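The Slow Match

Why some people are leaving the big dating apps for smaller ones, and what they find there

When Honeylyn Layug moved to Brelau two years ago, she had three dating apps on her phone and no friends in the city. She worked from nine to six, came home, and answered messages until she was too tired to read them. "I was writing the same sentence to ten persons," she told me. "Where do you come from, what do you do. I felt like an office."

In April she deleted all three and put in a new one, Mesenura. It is a small app, made by a team in the same city, and on the evening when we spoke it had 2,359 members. A big app would be ashamed of such a number. For Layug it was the reason to join.
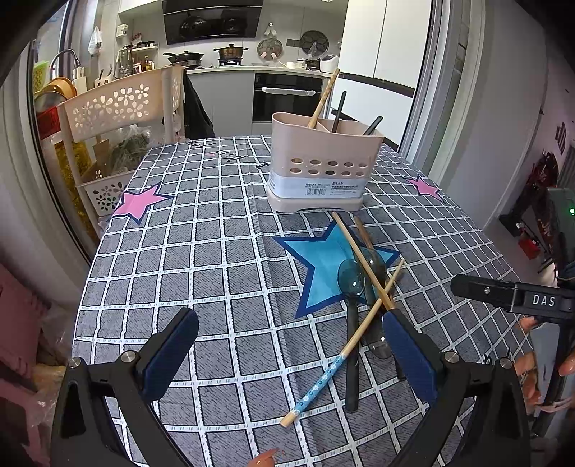
A table with a starred cloth.

Mesenura gives each member two profiles in a day. There is no swiping. You read the profile, and if you wish to write, your first message must have at least 30 words. Many new members complain about this rule, and a part of them leave in the first week. Those who stay begin to write differently. Layug showed me one of her first messages, in which she describes how her grandmother cooks rice. The man who received it answered the next morning with a long story about his own grandmother, who could not cook at all.

They met at Leemans, a café near the river, and they talked for almost two hours. It did not become a love story. He is now the person who waters her plants when she travels.

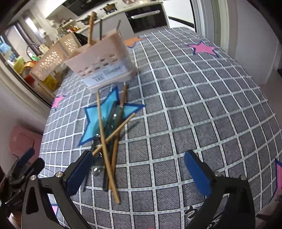 Regula Fuchs, who designed the app, is not disappointed by endings like this one. Before Mesenura she worked at Draser, a larger dating service, where her task was to bring people back to the app when they had been away. She wrote the small notes that come in the evening: someone has looked at you, someone is waiting. She was good at this work and she did not like it.

"If two people meet and are happy, they close the app," she said. "At my old job we called this a loss. I wanted to make a place where we call it a good day."

The money is a more difficult question. Mesenura has no advertising, and members pay a small fee every month. Fuchs admits that the fee keeps some people out, especially students, and she has not found an answer yet. There is also the problem of size. In a village outside Brelau, a member can see every profile near her in one month, and after that the app is silent.

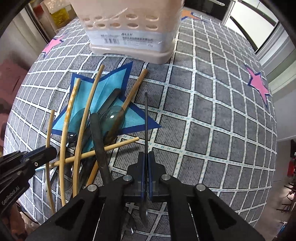
A pink basket on the patterned tablecloth.

I asked Layug if she is ever tempted to go back to the big apps. She thought about it for a long time. On some Sunday evenings, yes, she said, when the two profiles of the day are both people who like only mountains. But she has learned to put the phone in the kitchen and to read a book. At the moment she is writing with a woman who repairs violins, and they have not yet decided where to meet.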